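Flurnby Cricket Club

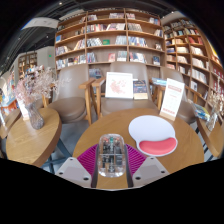

A transparent computer mouse over a round light-wood table, with a white mouse pad to its right.

Flurnby Cricket Club is an amateur side that plays in the Dullia League, and for a small club it has a wonderfully rich history. Its home ground, Manetti Park, has a short boundary on the river side and a famously slow pitch – a dream for spin bowlers and a long afternoon for anyone hoping to drive on the up.

The club has won the league 2 times, both under captain Bram Jacobs. The second title is still the one people talk about. Flurnby needed 11 from the last over with the tail in, and Amos Kasprzak, a bowler who batted at ten, hit the winning boundary straight back over the sightscreen!

Batting

The club record for runs in a season belongs to opener Shih-chieh Pan, who made a superb 828, passing the old mark of 680 with three matches to spare. Pan scored most of his runs square of the wicket, and his late cut became a real crowd favorite.

Women's team

The women's team plays in the same colors and shares the ground. Quyên Phan was its first captain and opened the bowling with Diệp Ninh, a lively left-armer who swung the new ball both ways. The pair bowled unchanged through many an innings, and their matches against Bạch drew some of the best crowds Manetti Park has seen.

Season

Indoor nets begin in March, and league games start at 1 p.m.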